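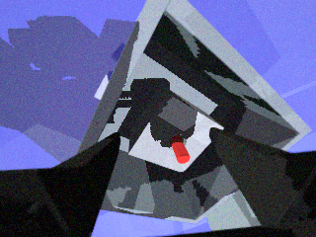
Looking down between the fingers, with the little red cylinder on its white plate.

Workshop Tips: Looking After a Small Arm

Severino Marín wrote in to ask how I keep my bench arm picking cleanly, and I'm so glad he did, as I could chat about this all day (my family will back me up on that!). Start with the fingers. Wipe the inside faces with a barely damp cloth, let them dry, then close them slowly on nothing at all and see that they meet evenly from top to bottom.

Next come the base screws. Snug them up a little at a time, going back and forth between them the way you would with a car wheel, and please don't lean on the wrench. I do mine every 80 hours of running, and I pencil it on the calendar next to the furnace filter. 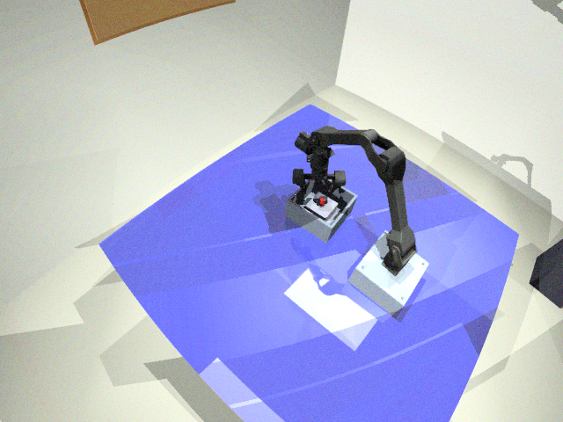 The arm reaching over to the gray box on the blue mat.

When you try a pick again, run it at the slowest speed you have and keep a hand near the switch. If the fingers brush the side of the box, raise the approach a touch and go again. A cup of coffee helps, too, well away from the mat.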